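NOTES DE L'INTERVENANTE
Ouverture de la saison des clubs de lecture de Gresmont
Sinéad Daly, coordination des programmes littéraires

Saluer l'assemblée, puis les représentants de la fondation Tovgate. Rappeler que la rencontre avec Tomoyo Aoki commence à 18 h 30 dans la grande salle et que les portes fermeront pendant la lecture.

Mesdames et Messieurs, chers lecteurs, j'ai l'honneur d'ouvrir cette nouvelle saison au nom de la Maison du livre de Gresmont. Notre réseau réunit désormais 33 clubs de lecture, répartis entre la ville et les communes voisines. Le dernier à nous avoir rejoints, celui du quartier de la gare, se réunit depuis mai.

(Pause. Laisser les retardataires s'asseoir.)

Je souhaite vous parler ce soir du livre long. Le roman que nous avons retenu, « Rumow », compte 600 pages. Plusieurs responsables de club nous ont fait part de leurs réserves, et elles sont légitimes : un tel volume suppose des semaines de lecture, souvent fractionnées, entre le travail et la vie de famille.
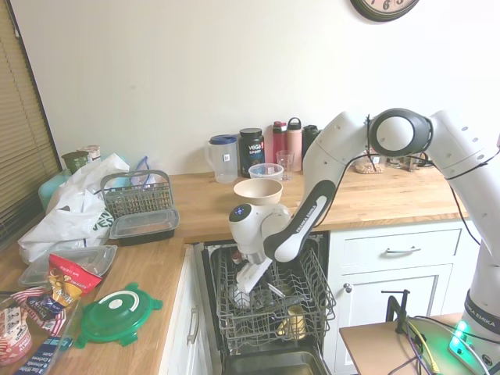

L'enquête menée auprès de nos adhérents a recueilli 254 réponses. Elle portait sur les lieux et les moments de la lecture. Le lit arrive en tête, suivi des transports, puis de la cuisine, ce que nous n'attendions pas à un rang aussi élevé. Bien des romans se lisent donc à deux pas d'un lave-vaisselle ouvert comme celui-ci, sous un plan de travail en bois clair, entre deux assiettes à ranger. Une lectrice nous écrit qu'elle y achève un chapitre chaque soir et n'en commence jamais un second. Haruto Sakai, qui a dépouillé les réponses, propose d'en tenir compte dans le découpage des séances.

(Ne pas lire les tableaux. Renvoyer au document remis à l'entrée.)

Le calendrier a été établi en conséquence. « Rumow » sera abordé en quatre séances, une par partie du roman. Chaque club demeure libre de ses dates, sous réserve de respecter l'ordre des parties – le livre repose sur un secret de famille dont la révélation intervient tardivement, et nous demandons à ceux qui l'ont terminé d'observer la plus grande discrétion.

Les éditions Sombatkul ont bien voulu mettre à notre disposition un jeu d'exemplaires pour le prêt. Les responsables de club pourront les retirer à l'accueil, sur présentation de leur carte. L'édition en grands caractères doit faire l'objet d'une demande séparée.

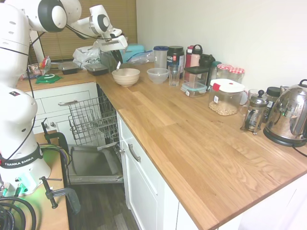
S'agissant de la traduction, Belmiro Henriques animera un atelier ouvert à tous, sans connaissance préalable du japonais. Il y présentera trois états successifs de la première page et les raisons de ses choix. Les dialogues, en particulier, ont été repris à la demande de l'autrice, qui jugeait le père trop aimable en français.

(Sourire attendu dans la salle. Ne pas développer : Mme Aoki y reviendra elle-même.)

Je remercie la fondation Tovgate, dont le soutien permet de maintenir la gratuité de l'ensemble des rencontres. Je remercie également Yuto Kaneko, qui assurera ce soir l'interprétation.

Les questions du public seront prises après la lecture. Nous vous prions de les formuler brièvement et d'attendre le micro. Une séance de signature suivra dans le hall, à raison de deux ouvrages par personne.

(Se tourner vers le côté jardin. Attendre que l'interprète soit installé.)

J'invite maintenant Mme Tomoyo Aoki à nous rejoindre.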